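Stendora Dry Goods - Weighing and Portioning Beans at Home: Frequently Asked Questions

Which beans does this page cover?
All dried beans sold by Stendora in bulk bags, including the small speckled reddish-brown type. Lentils and split peas can be weighed the same way, but their cooking times differ and are listed separately.

How much is one portion?
A dry portion is 60 g per person for a side dish. For a main dish, refer to the recipe card packed with the bag. All weights on this page are dry weights unless marked otherwise.

Why weigh instead of using a cup?
A cup measures volume. Small beans settle more tightly than large ones, and a heaped cup can differ noticeably from a level one. A scale gives the same result for every variety.

What equipment is needed?
A digital kitchen scale, a bowl, a scoop and a storage container with an opening wide enough for the scoop. A bowl with a wide rim is easier to lift off the scale without spilling. Plastic is adequate and keeps the load on the scale low.

How is the bowl's weight excluded?
Switch the scale on, place the empty bowl in the center of the platform, and press the tare or zero button. Wait for the display to read zero before adding beans. If the scale has no tare function, weigh the bowl once, write the figure on a piece of tape and stick it underneath.

The bowl hides the display. What can be done?
Use the hold function if the scale has one, or set the bowl on a narrow, light stand and tare both together. A smaller bowl also works, provided it holds the full batch.

The reading drifts while I am pouring. Is the scale faulty?
Usually not. Scales average the load over a short interval, so the display lags behind a continuous pour. Add beans in small amounts and let the reading settle between them. Drift with nothing being added points to a weak battery, an uneven surface or something touching the underside of the bowl.

Does the table matter?
It should be level and rigid. Wood, stone and laminate are all suitable. Avoid folded cloths, place mats and the joint between two table leaves.

What is the best way to scoop from a shallow container?
Tilt the container so the beans collect at one end, then draw the scoop along the floor toward that end. Turn the scoop over close to the bowl - beans dropped from a height bounce off the rim.

What if I overshoot?
Remove the excess with a spoon, keeping the bowl on the scale. Do not press down on the beans. A few grams either way has no effect on cooking.

What batch sizes do you recommend?
400 g suits a medium pot. 800 g requires a large pot and should be weighed in two halves if the bowl is shallow. Check the maximum load of the scale, including the bowl, before weighing larger batches.

Should beans be sorted before or after weighing?
Before. Spread them in a single layer and remove stones, husks and shriveled beans. Rinse after weighing, as surface water adds to the reading.

How should the remaining beans be stored?
In a closed container, away from heat and direct light. Clear containers are acceptable inside a cupboard. Do not mix old and new stock: older beans soften more slowly, and a mixed pot cooks unevenly.

Can several portions be prepared at once?
Yes. Tare the empty bowl, fill to the portion weight, empty it into a bag or jar, and return the bowl to the scale. Confirm zero before each refill. One filled container normally yields 16 side-dish portions, with a small remainder.

How do I clean the scale?
Wipe it with a damp cloth and dry it immediately. Do not immerse it. Beans or fragments caught beneath the platform affect the reading and should be removed with a dry brush.

Reader comments are shown after the last entry.

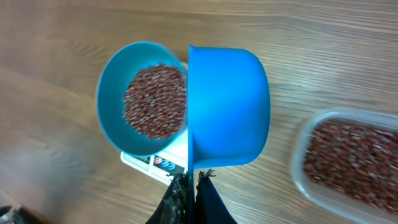 Votlow: Taring again before every refill fixed most of my uneven portions. I had been zeroing once at the start, and bits of husk were building up in the bowl. Could you add a line on soaked weights? I never know how much dry to start with when a recipe gives only the soaked amount.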